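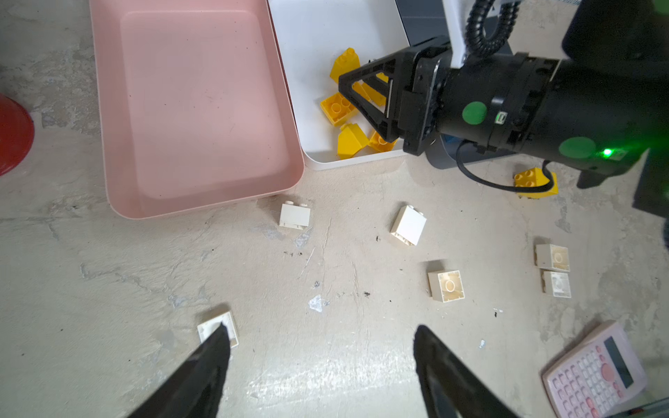 4. Setting Up Storage Locations and Bins

4.1 Before you start

Bin records in Skarneck Inventory belong to a location, and a location belongs to a site. Create them in that order. A bin cannot be saved without a parent location, and a location cannot be moved to another site once stock has been posted to it.

You need:
- a user account with the Site Editor role or higher
- the site code assigned during installation (see section 2.3)
- a label printer set up as described in section 3, if you plan to print bin labels in this session

NOTE: Users with the Counter role can view bin records and enter counts, but the New and Delete buttons stay gray for them.

4.2 Creating a location

1. From the main menu, select Setup > Locations.
2. Click New. An empty location form opens on the right.
3. Enter a location code. Codes are two to eight characters, letters and digits only. The code is converted to capitals when you leave the field.
4. Enter a description. This text is printed on pick lists, so keep it short. Text longer than 30 characters is saved in full but is shortened on paper.
5. Select a location type: Floor, Shelf, Rack or Transit.
6. Click Save.

The type decides which fields appear on the bin form. Floor locations have no level field. Rack locations require both a bay and a level. Transit locations hold stock between sites and do not accept bins at all; the Bins tab is hidden for them.

CAUTION: The location type cannot be changed after the first bin is saved. If the wrong type was chosen, delete the bins, correct the type, and enter the bins again.

4.3 Creating a single bin

1. Open the location and select the Bins tab.
2. Click Add Bin.
3. Enter the bin number. Numbers must be unique within the site, across all locations.
4. Select a bin class. The three classes supplied are Open, Lidded and Divided. Other classes can be added under Setup > Classes.
5. Set the Mixed Items box. When the box is cleared, the bin accepts one item code only, and receiving a second item into it gives error 367.
6. Enter a reorder point, or leave the field blank to use the value from the item record.
7. Click Save.

A reorder point of zero is not the same as a blank field. Zero turns off the reorder message for that bin.

4.4 Creating bins in bulk

Use the import function for more than a handful of bins. The file must be comma-separated text with one bin per line and a header line at the top. Column order is fixed: site, location, bin number, class, mixed (Y or N), reorder point.

1. Select Tools > Import > Bins.
2. Browse to the file and click Check. Nothing is written to the database at this stage.
3. Review the check report. Lines with errors are listed by line number.
4. Correct the file and repeat the check until the report is clean.
5. Click Import.

NOTE: Spreadsheet programs often drop leading zeros when they save a file. Bin 0049 becomes bin 49, and the two are treated as different bins. Format the bin number column as text before saving.

Imports lock the bin table for the site. Handheld users will see a Please Wait message until the import ends – schedule large files outside receiving hours.

4.5 Printing labels

1. On the Bins tab, mark the bins to be labeled. Use Select All for the whole location.
2. Click Labels.
3. Choose a layout. Layout A prints the number and bar code. Layout B adds the class and the location description.
4. Click Print Test and scan the test label with a handheld unit.
5. If the scan is accepted, click Print All.

Place each label on the face of the bin toward the aisle. Labels on curved or ribbed plastic may lift at the corners; use a label holder on those surfaces.

CAUTION: Do not reuse labels from a deleted bin. The bar code contains an internal record key as well as the bin number, and an old label will not match a new record with the same number.

4.6 Retiring a bin

A bin with stock on hand cannot be retired. Move the stock first (section 6.2), then open the bin record, select Status > Retired and click Save. Retired bins remain in reports for past periods but are left out of count sheets and pick lists. To bring one back, set the status to Active – the movement history is kept.

If the status field is locked, an open count sheet still refers to the bin. Close or cancel the sheet and try again.

Skarneck Inventory Setup Guide | Text: Hilde Mulder, Sem Meijer | © Primov | Back to top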